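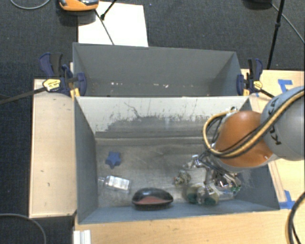 Meet the Robot That Cleans Out a Bin

Have you ever reached into a messy toy box and pulled out just the thing you wanted? You probably did it without thinking. For a robot, that is a really hard job, and at the Plistodberg open day in October you can watch one try it!

The robot is called Lirik. It has a long, strong arm with lots of joints, a bit like your shoulder, elbow and wrist, and at the end of the arm there is a metal hand with fingers. The cables you see looped along the arm work like nerves and blood vessels (well, sort of). They carry power and messages down to the hand.

What does Lirik do all day?

Lirik works over a wooden bin split into 2 parts. The game goes like this: pick up something from one part, carry it over the low wall, and let it go in the other part. When one side is empty, Lirik turns around and moves everything back again. It never gets bored!

The things in the bin change from visit to visit. There might be a little plastic bottle, or a foam star, or something smooth and round that loves to slip away. Squishy things bend when you squeeze them. Clear plastic is extra tricky, because a robot's camera can look right through it and miss it completely. And when everything is bunched together in a heap, Lirik has to work out where one thing stops and the next one starts. Phew!

Does it ever drop things?

Oh yes, all the time! Last year Lirik made 1166 tries, and plenty of them ended with a clunk. The team saves every try, good or bad, so the computer can learn which kinds of grabs work best.

Coming to see it

The demonstration is in the Amundsen Room, just past the Valen staircase, and it lasts as long as people keep asking questions. Children aged 7 and up can help choose what goes into the bin next. Please stay behind the line on the floor while the arm is moving, even if your favorite toy is in there.

Try it at home

Put on a pair of thick winter gloves, close one eye, and ask a grown-up to fill a box with small things. Now pick them out one at a time. How many did you drop?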